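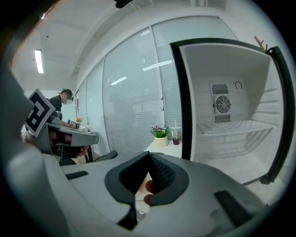
How to Clean White Horizontal Blinds Without Taking Them Down

I love this job! Give me a long wall of windows, a pile of old socks and a free morning and I'm happy. Most people put it off for years and then decide the blinds have to come down and go in the bathtub. They don't. You can do the whole thing standing right there, and the difference in the light when you finish is wonderful.

What you need

Two clean cotton socks (odd ones are fine)
A vacuum with the soft brush attachment
A small bucket of warm water with a squirt of dish soap
A dry towel for the sill
A step stool that doesn't wobble

Clear the space first

Move plants, bottles and anything else that tips over well away from the windows. Flowering plants especially -- dust clings to the petals and you'll never get it off. If a counter or table has to stay put, lay an old sheet over it.

Dry dusting

1. Lower the blinds all the way and tilt the slats until they're nearly closed. Leave them slightly open so they don't lock together.
2. Start at the top. Run the vacuum brush from left to right along each slat, on low suction, with your free hand behind the blind to steady it.
3. Tilt the slats the other way and do it all again. You'll be amazed what was hiding on the back!

If you dust once a month you can stop there. I do the full wash in August, when the windows can stay open and everything dries fast.

Washing

4. Put a sock on each hand. Dip one in the soapy water and squeeze it out hard. It should be damp, no more.
5. Pinch a slat near the middle and slide outward to the end, then go back and do the other half. Follow with the dry sock.
6. Rinse the wet sock every 7 slats or so. White blinds show every streak, and a gray sock only moves the dirt along.
7. Go gently around the cords. They hold a surprising amount of grime, so blot them and don't tug.

Leave the blinds down with the slats open until they're fully dry, then wipe the sill and the window frames while you've got the bucket out (you may as well).

Greasy slats near a kitchen want a second pass with fresh water and a little more soap. Skip anything abrasive, even the soft-looking sponges -- they dull the finish.

Dilwyn Skyrme, November 2020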